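Planning the next round of gripper kits

27th January

Hello again from Skiltondale, and thank you to everyone who wrote in after the last issue. I read every message, even the very long one about cable ties, and I've tried to get the most common question into this item, which was some version of "how do you decide what to buy next, and how much do you put aside for it?" I wish I had a tidier answer. What I have is a spreadsheet that Zoi Makris and I have been passing back and forth since before the holidays, and a fair amount of opinion to go with it.

Some of you will remember that we started the hand-held gripper work with a handful of kits and a budget that was mostly hope. A person carries the gripper, does an ordinary job with it, and the recording goes off to the team training the arm at our Flevodberg site. It's slow, friendly work and people tend to like doing it. The trouble is that we priced those first kits as if the gripper and its camera were the whole purchase. They were the biggest line, certainly, but then came the cases, the spare fingers, the memory cards, the chargers, and the second set of chargers after the first set went to Flevodberg in somebody's luggage and stayed there (you know who you are, and we forgive you).

So this year we are doing it the other way around. We are starting with the jobs we want recorded, then the places, and only then the kit. Christos Gavalas has drawn up the list of jobs, and it's a good list – plenty of tidying, sorting and putting things back where they came from, with nothing that needs a special room or a special table.

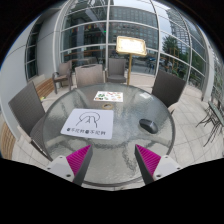
The line in the budget that has grown the most is the one we call props, and I'd like to stick up for it a little. When it was first proposed, I'm afraid I crossed it out. Surely people have things lying about, I said, and of course they do, but they don't always have the same things from one day to the next, and when you are trying to compare one person's session with another's it helps a great deal to have a box you can rely on. A mouse and a mouse pad, a small roll of tape and a printed sheet with little colorful pictures on it will give you quite a lot of different picking up for very little money: one thing is rounded, one is a ring lying flat, and two have hardly any height to get hold of. Put them out on a glass-topped table with a rippled surface and you've got a different sort of job again. Zoi now allows for 85 prop boxes, and I have stopped crossing things out.

Next come fingers, and here my advice is to order more than you think is decent. We buy ours from Petridis, who have been patient with us, and the price per pair drops once you order 100 or more. We dithered over that for a good two weeks. In the end Christos pointed out that a kit waiting on a pair of fingers costs us just as much in people's time as a kit waiting on a camera, and that was the end of the dithering. They'll be stored at Skiltondale in the tall cupboard, labeled by batch, and please do write in the book when you take some.

Then there is the question of buying or renting. Gomness have offered us complete kits by the month, with repairs included, and I know a few readers have been tempted by the same sort of arrangement. We worked it out both ways. For a short project it's a lovely deal and I'd say go ahead. For us, running right through the year, renting only made sense for the busy stretch in March, so we are buying five kits outright and renting a few more for that month alone. If you're doing your own sums, remember to ask who pays the shipping when something goes back for repair. We forgot to ask, the first time.

Training time belongs in the budget as well. We had 1,124 recordings come in last year, and when Zoi went through the ones we couldn't use, a good share came from people's first mornings, before they had got comfortable with the weight of the thing in their hand. So every new person now gets a paid half day of practice that we don't plan to keep. It looked extravagant on the sheet at first, and I don't think any of us would take it out now.

Last, and I say this with love, leave something unspent. We are holding back a small sum for whatever we've failed to think of, and Christos isn't allowed to know where in the spreadsheet it is.

If you'd like a copy of the blank version of our sheet, drop Zoi a note and she'll send it along. The column headings are a bit eccentric but the adding up works. Orders from our own sites need to be with her before the end of the month, please, with the delivery address filled in this time.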